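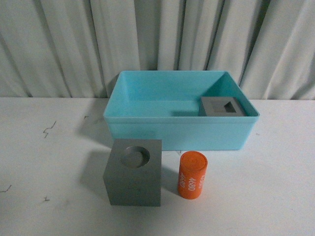 Manhã

10/2/25. Acordei cedo, com o despertador do vizinho, e já não voltei a adormecer. Café, pão de ontem torrado, meia laranja. Choveu durante a noite e o tapete da entrada estava outra vez encharcado. Pendurei-o no corrimão e saí.

Cheguei à oficina antes de toda a gente. Acendi as luzes e liguei o aquecedor, que faz um estalido de dois em dois minutos e depois deixa de se ouvir. Tinha prometido a mim mesmo que esta semana acabava com as peças soltas da mesa branca, que andam por ali desde novembro sem lugar certo. Comecei por correr a cortina toda, de um lado ao outro, para não ficar a olhar para o que está atrás e me distrair com outra arrumação. Resulta comigo. Quando vejo uma prateleira desarrumada largo a que tenho nas mãos.

Passei um pano na mesa. As manchas cinzentas não saem com água, nem com detergente, e o risco torto do lado esquerdo também não. Já no ano passado tentei com a esponja áspera e só consegui deixar o branco mais baço à volta. Ficou como estava. Um dia compro outro tampo, ou então não compro e habituo-me.

Fui buscar a caixa turquesa. É a única que me agrada para isto: baixa, sem tampa, vê-se logo o que tem dentro. As outras que comprei na Terbridge são fundas demais e o que vai para o fundo nunca mais volta. Pus lá dentro o bloco pequeno e deixei o cubo e o cilindro laranja à frente, na mesa, enquanto pensava na ordem. Parece uma decisão sem importância, mas se ficar mal feita agora tenho de a refazer daqui a um mês. Na última vez misturei tudo por tamanhos e ao fim de uma semana ninguém encontrava nada, eu incluído.

A ordem que escolhi foi por material. Metal com metal, plástico com plástico, e o que não sei o que é vai para um frasco à parte, com a data. Escrevi isto num papel e colei-o na porta do armário, porque sei que me esqueço.

A meio da manhã telefonou o Konstantinidis, por causa da fatura. Diz que a enviou duas vezes. Só recebi uma, a 3078, e o valor não bate com o que combinámos. Ficou de ver. Disse-lhe que não tenho pressa, o que é verdade, mas também não queria chegar ao fim do mês com isto por resolver. A conversa demorou cerca de 25 minutos e a maior parte foi sobre o joelho dele.

Voltei à mesa e não me lembrava de onde tinha ficado. Tive de ler o papel da porta.

Almoço

Sopa de feijão, que trouxe de casa no frasco grande. Ficou salgada. Comi no banco ao pé da janela, do outro lado, com o rádio baixo. Li metade de um artigo sobre poda de oliveiras e guardei a outra metade para amanhã. A Birutė Jaunzems apareceu quando eu estava a lavar o frasco. Vinha devolver a fita métrica e acabou por ficar para o café.

Perguntou-me se o armário do fundo ia continuar com o nome de Nakalia. É o nome que está na etiqueta, de uma firma que já nem sei se existe, e toda a gente diz "está na Nakalia" quando quer dizer que está no armário. Respondi que sim, que por mim fica. Mudar o nome a um armário dá mais trabalho do que arrumá-lo.

Ela acha que as peças miúdas deviam ir em gavetas e não em caixas abertas, por causa do pó. Tem razão quanto ao pó. Só que as gavetas ficam fechadas, e o que eu não vejo compro outra vez. Tenho três rolos iguais de fita isoladora por essa razão. Não chegámos a acordo e também não era preciso.

Antes de sair deixou-me o catálogo da Jimska aberto na página dos separadores. São umas divisórias de encaixe que se cortam à medida. A referência é 2036. Pareceram-me caras para o que são, mas fiquei a pensar nelas durante a tarde, e às tantas fui medir a caixa por dentro para ver se serviam. Apontei as medidas nas costas de um envelope e agora não sei do envelope.

Tarde

Continuei com a caixa turquesa. À tarde a luz muda e a cortina clareia um pouco, trabalha-se melhor. As duas placas quadradas, as escuras, ficam deitadas no fundo, uma para cada lado. Experimentei a arrumação de cabeça antes de mexer em mais coisas. Empilhadas ocupavam menos, mas quero poder tirar uma sem tocar na outra. E uma delas tem aquele rebaixo redondo ao meio, onde se junta sujidade, de maneira que convém tê-la à vista para a ir limpando com o pincel.

O cilindro laranja deu-me que pensar. Pela regra da porta devia ir para o lado do plástico, se for plástico, e eu não tenho a certeza. Tem letras brancas ao comprido, uns algarismos que me parecem 4080, mas a minha vista já não é para letra deste tamanho. Procurei a lupa e não a encontrei. Procurei na gaveta das canetas, no bolso da bata, no parapeito. Amanhã vejo com calma. Para já fica combinado que o lugar dele é na mesma caixa, entre as placas, porque a cor o torna fácil de encontrar e assim não anda a rebolar por cima da mesa.

Também decidi que o cubo fica fora da conta por agora. Dá jeito em cima da mesa e é a peça que menos se perde. Se começar a estorvar, vai para o armário.

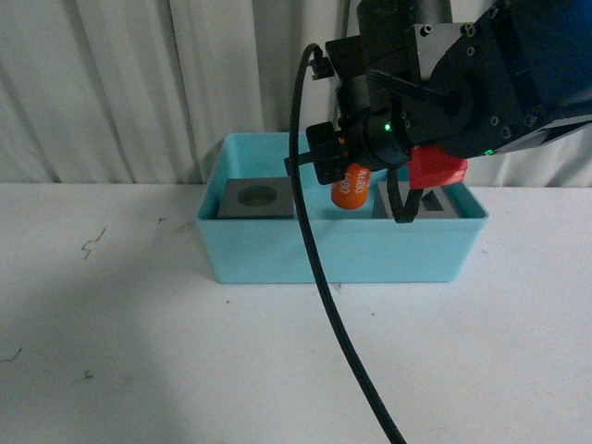 Fim de tarde

Fiz a lista do que falta, para não ter de pensar nisto outra vez amanhã de manhã:

Confirmar o número do cilindro com a lupa, se ela aparecer.
Encontrar o envelope com as medidas, ou medir outra vez.
Decidir se compro os separadores da Jimska. Bastam 2, se os cortar ao meio.
Ligar ao Konstantinidis se ele não disser nada até ao fim da semana.
Pôr etiqueta na caixa turquesa. Letra grande.
Comprar um pincel macio.

A etiqueta ia fazê-la ainda hoje, mas a caneta preta secou e a azul mal se lê sobre aquela cor. Experimentei num bocado de fita e de longe não se percebia nada. Teria de ser fita branca por baixo, e a branca acabou. Juntei à lista.

Varri o chão perto da mesa e encontrei um parafuso que não é de nada que eu conheça. Foi para o frasco dos desconhecidos, que já vai em meio. Qualquer dia despejo-o e vejo o que lá está -- deve haver ali coisas de que ando à procura há anos.

Saí já com os candeeiros acesos. Tinha parado de chover, mas o passeio estava cheio de poças e fui pelo meio da rua até à esquina. Comprei ovos, um alho francês e pilhas para a lanterna. A senhora da mercearia perguntou pela minha irmã e eu disse que estava boa, embora não fale com ela há duas semanas. Telefonei-lhe quando cheguei a casa. Está boa, de facto, anda a pintar o quarto dos fundos e quer saber se tenho um rolo que lhe empreste. Tenho, na Nakalia, na prateleira de baixo. Fiquei de lho levar no domingo que vem, ou no outro.

Noite

Omelete com o alho francês e o resto do pão. O tapete da entrada continuava no corrimão, ainda molhado, e trouxe-o para dentro para a banheira.

Estive a ver as contas do mês. A luz subiu, a água não. Pus de lado o dinheiro do seguro e tomei nota da fatura na folha das pendências, com um ponto de interrogação. O que sobra chega para os separadores, e para o tampo novo não chega. Também não me faz falta este mês.

Encontrei a lupa. Estava no bolso do casaco que levei ao médico. Pu-la em cima das chaves para não me esquecer dela amanhã.

Dor nas costas ao deitar, do lado direito, de estar tanto tempo inclinado sobre a mesa. Saco de água quente. Amanhã levo o banco alto.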